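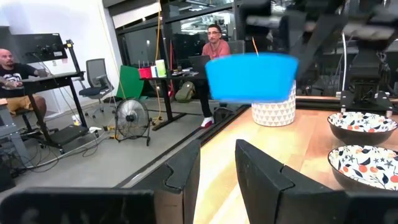 Blue bowl, white container, and the two patterned bowls over on the right.

So I finally caved and tried Nirkero with my fourth graders! If you haven't run into it yet, it's a classroom quiz and exit ticket app, and it has been all over my feed since the fall. Aivar Navickas down the hall had been bugging me to try it for months (he uses it for spelling, and his kids beg for it), so I set up a class during lunch one day and had everybody in by the end of math. Six minutes to get the whole room logged in. If you teach nine-year-olds you know that is a small miracle.

The kids get a picture password instead of a typed one, which I LOVE. You make your questions, pick a color theme, and hit start. They can answer by tapping, by drawing, or by recording their voice, and the voice part has been the big winner for me. I have a few students who freeze up when they have to write, and they will talk for the full 60 seconds about equivalent fractions if you let them. I ended up listening to a bunch of these on Saturday with my coffee and laughing out loud.
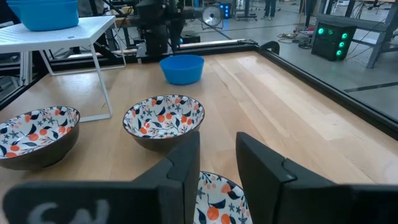 Stondthorpe, April

Okay, an update now that we've used it for a whole unit. I still like it, but I have a few gripes.

The free plan gives you 2000 responses and then it locks until the next term. That sounds like plenty! My class blew right past it, and I only noticed when my counter said 2303 and a little orange banner told me the extra ones were saved but I couldn't open them. Please just warn us sooner. I did write to support and somebody named Sudheer Rai got back to me the same afternoon and unlocked them, so points for that.

The other thing is the reports. You can see who missed what, but you can't sort by question, so I was scrolling up and down trying to figure out if it was number four that tripped everyone up or number five. Grurketti does this so much better (one click and it groups the kids for you), but Grurketti doesn't have the voice answers and the log-in is a pain, so I keep going back and forth.

Oh, and the music. There is music. Turn it off in settings before you start, it's under Sounds and then Lobby. You're welcome!

Would I pay for it? I think so, if our school split it by grade level. For quick exit tickets the free one is fine if you stick to about two questions a day and clear out your old quizzes. I've put my fractions set and my landforms set in the shared library, so search for "equivalent fractions grade 4" and grab whatever you want. The decimals one is still missing its last page, I'll add that when I get a minute.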